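Zweiarm-Arbeitsplatz Dolosero 6 – Einrichtung und Pflege

Der Arbeitsplatz Dolosero 6 wird von der Gerätestelle Ullport für Greif- und Sortieraufgaben mit kleinen Bauteilen bereitgestellt. Er umfasst zwei Roboterarme mit parallelen Zweifingergreifern und einen langen Tisch mit Papierauflage. Inventarnummer: 2066.

Einrichtung
Beide Arme sind auf Grundplatten verschraubt. Die Schrauben werden nach den ersten acht Betriebsstunden nachgezogen, danach halbjährlich. Kabel zum Handgelenk sind mit ausreichender Schlaufe zu verlegen – der Greifer muss sich ohne Zug drehen lassen.

Pflege
Die Greiferfinger werden wöchentlich mit einem fusselfreien Tuch gereinigt. Reinigungsmittel dürfen nicht auf die Gelenkabdeckungen gesprüht werden. Das Papier ist bei Rissen oder starken Falten zu ersetzen; anschließend ist die Tischhöhe neu einzumessen.

Ersatzteile
Fingersatz: Bestellnummer 524. Lieferung über das Lager Vovisholm.

Ansprechperson: Damilola Adeleke, Gerätestelle Ullport

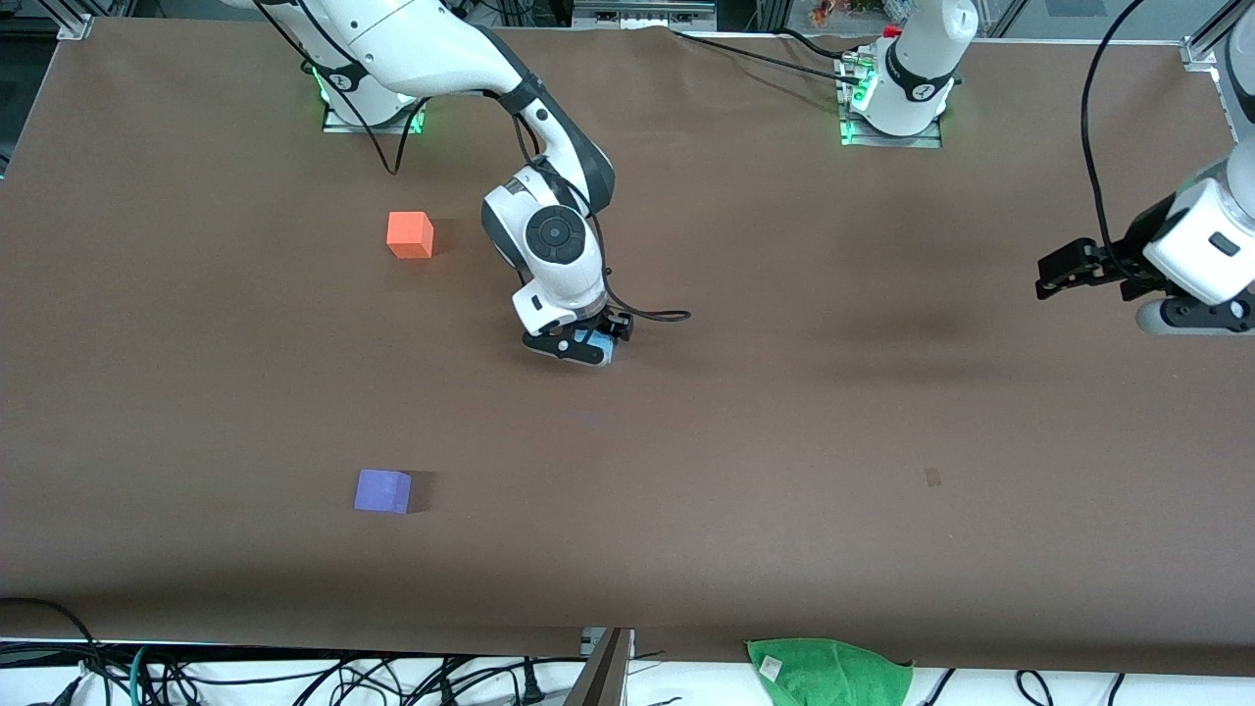 Dolosero 6: Greifen eines kleinen hellblauen Teils, der zweite Greifer ist frei.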